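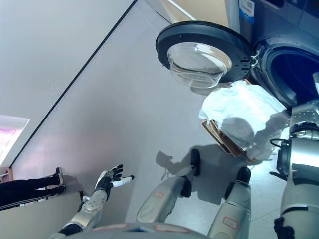
Vusilar opens second machining hall in Miltholm

MILTHOLM, 22nd August

Well, we did it! The new hall is open, the lights are on, and as of this morning we have parts coming off the line on both sides of Price Road. I'm Si-eun Joo, I run Vusilar, and I asked if I could write this one myself instead of signing off on something with my name in quote marks.

If you don't know us, we make brackets, hinge plates, spacers and small housings, mostly in aluminum and mild steel, for companies that put them inside bigger things. You have probably never seen one of our parts on purpose. We've been in the same building since we started, and for the last couple of years we've been tripping over each other in it. Pallets in the hallway, the inspection bench shoved up against the coffee machine, that sort of thing. Last December we had to turn down an order from a customer we really like (you know who you are, and thank you for calling back), and that was the week I went and asked about the empty unit across the road.

The new hall gives us room for five more milling machines. Three are in and running, and the other two get here once the power work is finished on the north wall. It also has its own inspection room with a door that closes, which our quality people have wanted for so long that I think they'd have taken it over a raise. They're getting the raise too, before anyone writes in.

We now have 134 people on the payroll, counting the new starters who joined this summer, and we're still hiring. We need setters and programmers most of all, plus a couple of people for the night shift in shipping. You don't need a degree for any of it. A good number of our setters came to us straight out of high school and learned on the old manual lathes in the back, and we've kept those lathes for exactly that purpose. They've moved across the road with us, and yes, the green one still leaks.

For customers, the main change is lead time. Repeat orders of up to 200 pieces will go through a cell of their own in the new hall, so a small batch won't sit in line behind a big one anymore. Your contacts stay the same and so do your part numbers. Deliveries and pickups still go to the old gate for now, so please tell your drivers, as the new yard isn't paved yet and it gets pretty soft after rain.

Our finishing shop in Priltberg isn't going anywhere either! I've been asked that a lot. Plating and powder coating stay right where they are, and the van still runs over there twice a day.

We're holding an open house next month for customers, suppliers, families and any neighbors who have been wondering about the noise. There's space for 80 people at a time on the shop floor, so we'll be taking names for morning and afternoon tours. Flat, closed shoes please, and we'll hand out the safety glasses. Call the front desk in Miltholm to get on the list, or to ask about jobs. Reporters can ask for me directly, and if I don't pick up, I'm across the road.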